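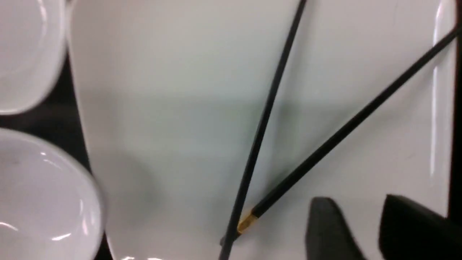
Payment redirection: how a supplier's bank details get changed

26 October 2020

Satish Shetty reads other people's invoices for a living. He runs the disputed payments desk at Grundgate, a payments processor for small and midsize businesses, where his team reviews transfers that went to an account the customer did not intend to pay. Since June the desk has handled 735 of these files.

"The file is usually very boring," Shetty said. "There is a real supplier, a real order and a real invoice. One field is different, the account number. Everything else on the page matches what the customer was expecting."

In most of the files he sees, the fraud begins in a mailbox. Someone gets the password to an email account at the supplier or at the buyer, often through a fake sign-in page, and reads the messages for a while before doing anything. The intruder then sets a rule that moves certain replies into a folder the owner does not open.

"People look for a strange sender address. In a mailbox compromise the address is correct. It is the supplier's own account sending the message. Checking the sender tells you nothing in that case."

When the mailbox itself is not available, the criminals register a lookalike domain. Shetty described a file involving Jelton, a catering supply wholesaler, where the second domain had a doubled letter. Three customers paid to the new account before one of them called to ask why the bank had changed.
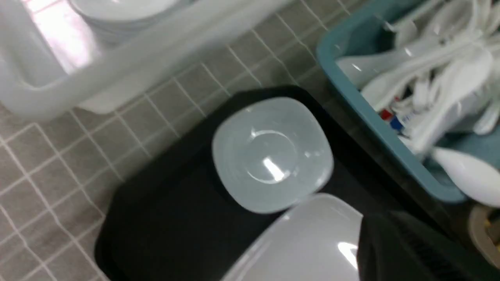
Black tray on a tiled countertop, with stacked plates in a white plastic container

The amounts vary. Some groups send a small test request first, and Shetty has seen them as low as $300. A payment that size clears most approval limits and shows the sender that the new details have been accepted into the buyer's vendor file. Larger invoices follow on the normal billing date.

"The vendor file is the target," he said. "Once the account number is saved there, nobody has to be fooled a second time. The next payment run picks it up by itself."

Asked about recovery, he was cautious. A transfer can sometimes be frozen if the receiving bank is told quickly. Grundgate sends its recall notice within 8 hours of a report, but the report itself often comes weeks later, when the supplier sends a reminder for an unpaid bill. By then the account has normally been emptied.

His advice is procedural. A change to bank details should be confirmed by phone, using a number already on record. The number printed on the new invoice should not be used. The person who enters the change should be different from the person who approves it. He also recommends a hold on the first payment to any new account. 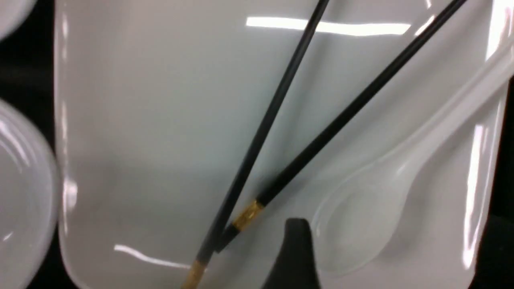
Holds are unpopular with suppliers, and Shetty accepts that. Venkataraman, a bookkeeping firm that manages vendor files for restaurants and shops, put a two-day hold in place this year and had complaints from several payees in the first month. It kept the hold and added a note about it to its standard purchase terms.

Software can do part of the work. Rirkero, the screening tool his desk uses, gives each changed account a score from zero to 100 based on the age of the account, its location and whether the name on it matches the payee. Shetty treats the score as a sorting aid.

"A low score does not mean the account is fine. It means the tool found nothing to object to. If the account was opened under a similar business name, the name check will pass."

He also asks customers to review their mailbox rules, in particular any rule that forwards or moves messages containing words like "invoice" or "payment." Changing the password does not remove these rules. In several files the forwarding kept running after the customer had reset everything else.

Anyone who finds a redirected payment should call their own bank first, then the supplier, and keep the original emails with full headers. Forwarded copies lose most of the routing data, Shetty said, and his desk has to ask for the originals again.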